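Teaching Cesevine by hand: your questions

How do you show it a task?

Mostly by remote control. I sit at the leader arms, which are light enough to push about with two fingers, and whatever I do with them the real arms copy. I do the job, save the run, do it again. For simple moves (park here, hover there) I just grab the arm itself and lead it through, which is quicker but no good for anything needing both hands!

How many runs does one task take?

Our cardboard task took 92 good ones. I'd hoped to be done by lunch on Saturday and, well, I was not. A short pick-and-place got by on 35.

Why cardboard, of all things?

Because it fights back! It springs, it slides, it folds where you didn't want a fold. Both arms have to hold on together, and if one pulls a little too hard you feel silly very fast. Poul Nørgaard suggested it and I still haven't forgiven him. 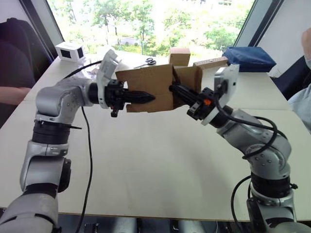 Both grippers on the flattened box, scissors and bag at the back of the table.

Do bad runs get thrown out?

The hopeless ones, yes. If I fumble and then recover, I keep it, and I wish I'd done that from the start. My first batch was all tidy runs and the policy had no idea what to do once a grip slipped.

Can I clear the table first?

You can, but I leave a few things along the far side and shuffle them between runs. Macarena Rivadeneira trained on a bare table once and the arms got confused by a coffee mug.

What are the cameras on the wrists for?

Close-up views of the fingers. The arms block a lot from above, so when you're lining up an edge the wrist view is the one to watch. Keep the cables slack enough for a full turn of the wrist, please, I've unplugged myself more than once.

How long before my hands get tired?

Mine go at 20 minutes. I swap with Soledad Retamal then, and we note who drove each run, as she's much faster than me and it shows in the data.

Can I use my old recordings with the new grippers?

Not yet. Ignacio Bravo is working on a converter and I'll add a link when it's up.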